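Activity table check, room 3 — Clustley play center
Checked by: Nhung Đồng
Walked through with: Petrică Coman
Month: November

Scope is the blue perforated table, the wood board that sits on it, and the block set. Shelving and the sink corner are on a separate sheet. 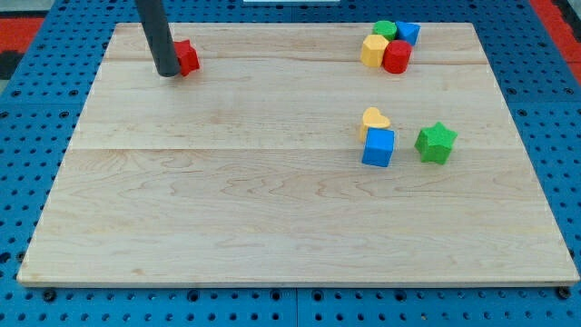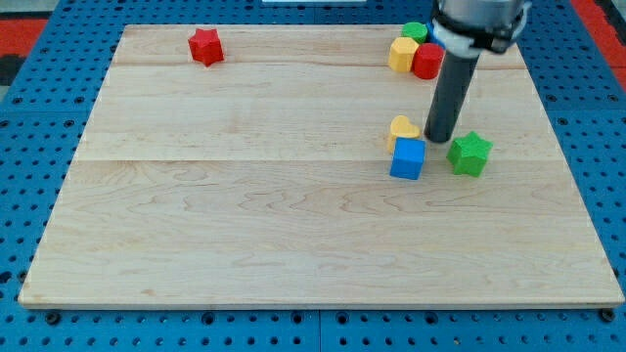

## Board

- [x] **Surface free of splinters.** Went over it with a bare hand in both directions, then with a nylon stocking. No snags.
- [x] **Seams between planks closed.** A fingernail does not catch anywhere. Watch these through the winter when the heating is on.
- [ ] **Front edge rounded over.** Still a bit sharp for my liking. Petrică will take it down with fine paper and wipe it before the next group.
- [x] **Board sits flat.** Pressed on all corners, no rocking.
- [x] **Finish intact.** No sticky patches, no flaking. Last oiled by Thịnh Dương, who left the tin in the supply closet with the date on the lid.

## Table

- [x] **Hole edges smooth.** Blue coating is sound along the front where sleeves rub. One scratch near the back, no bare metal.
- [x] **Bolts tight and not standing proud.** One took a quarter turn. The rest were fine.
- [x] **Holes clear.** Picked out some modeling dough with a skewer. Please keep dough on the other table — it dries in there and is a pain to remove.
- [x] **Table does not move when leaned on.** Tested with my full weight on the long side.
- [ ] **Load label readable.** Label underneath is worn. Replacement requested from Prendico, part 4000.

## Blocks

- [x] **All pieces pass the small parts cylinder test.** None fit inside, including the cubes. Tested each shape, not one per color.
- [x] **Star points.** These are the pieces most likely to chip. Red and green both checked, every point sound.
- [x] **Heart.** Looked closely at the notch for cracks. None.
- [x] **Paint.** Rubbed each block with a damp white cloth for 26 strokes. No color came off on the yellow, green or blue. Faint pink from the red cylinder on the first pass, nothing on the second. Marked as a pass, but recheck it next time.
- [x] **Cylinders and hexagonal prism.** Ends flat, no dents with raised edges.
- [ ] **Spare set.** Not checked. Phúc Kiều has it in the upstairs room.

## Floor near the table

- [x] **Red flooring down flat.** No lifting where it meets the table legs.
- [x] **No trip hazards on the walking side.**

## Comments

Petrică asked whether the blocks could go through the dishwasher with the plastic ones. They can't. Damp cloth, mild soap, dry right away, and leave them out on a towel overnight. I've taped a note inside the closet door.

The board can be lifted off for cleaning, but it takes two people. Kha Quan did it alone last time and caught a finger. That one is in the accident book, entry 7.

Open items are the front edge, the load label and the spare set. The table can stay in use with an adult beside it until the edge is done.

Signed: N. Đồng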